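Reading time: 3 minutes

Teaching by hand: the student club that records household jobs for robots

The Gundon robotics club used to build machines that pushed each other out of a ring. It was good fun, and the club has a shelf of trophies from it. Two years ago the members voted to try something slower. They now spend most of their evenings tidying desks, folding cloths and moving lamps, and they do all of it holding a pair of grippers.

The idea behind the project, which the students call Warkeo, is simple enough. A person does a job using hand-held grippers of the same sort a robot arm would carry. The movements are recorded, and the recordings are used to train a robot to do the job by itself. No robot is needed while the recording is going on, so the club can work in any room with a table.

Members meet at four in the afternoon in a borrowed upstairs office. Each pair of students takes one task for the term and records it 200 times. They are told to vary the start. An object may be turned round, moved to the far side of the table or placed close to the edge. If every attempt begins the same way, the robot learns one starting point and fails at the next.

New members tend to go too fast. Fingers can feel when something is slipping, but a gripper gives very little back, and the first few tries usually end with something on the floor. The club's advice is to watch the contact point and leave the wrist alone until the grip is settled. Most people need a couple of sessions before their recordings are worth keeping.

The lamp task is the one with the worst reputation. The base is flat and smooth, the arm is thin, and the power cord gets in the way. One pair recorded 111 attempts last spring before deciding that they had been holding it in the wrong place, and started again.

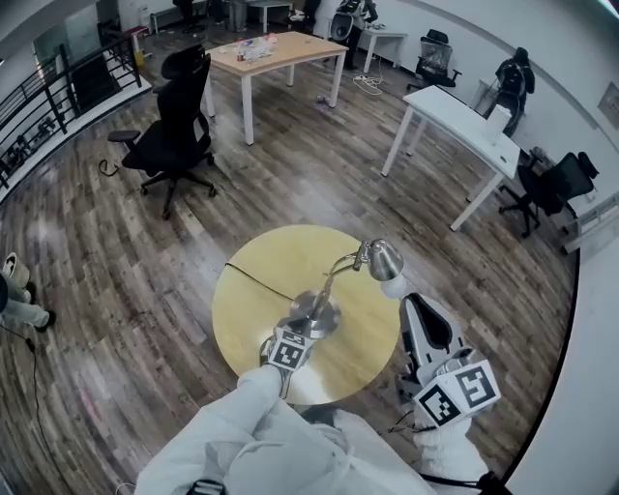 A desk lamp on the round table, with the left gripper on the rim of its base.

The black and white patterns on the grippers are markers for tracking. Software finds them in the video and works out where each gripper is and which way it is facing. Sleeves and cables can hide them, and a recording with too many gaps is thrown out.

In February the club takes its results to the Diltance Cup, a student contest with 20 teams. Each team's robot must finish three household jobs it has been trained on and one that the judges choose on the day. Last year Gundon came ninth. The robot managed the cloth and the cups, then spent its whole time on the fourth job closing its gripper beside a jar.

The Rutkowska Fund has given the club 400 pounds towards this year's entry. Most of it has gone on spare gripper fingers and a second hard drive.

Comments

benchtop_bill: We tried lamps at our school club and gave up. Cords are a pain. Good luck in the Cup.

Marrow77: Is there a lower age limit for joining? My daughter is 15 and very keen.

oldsolder: I miss the ring fights but this sounds more useful.

We use cookies to remember your settings and count visits to our pages. Accept all | Manage choices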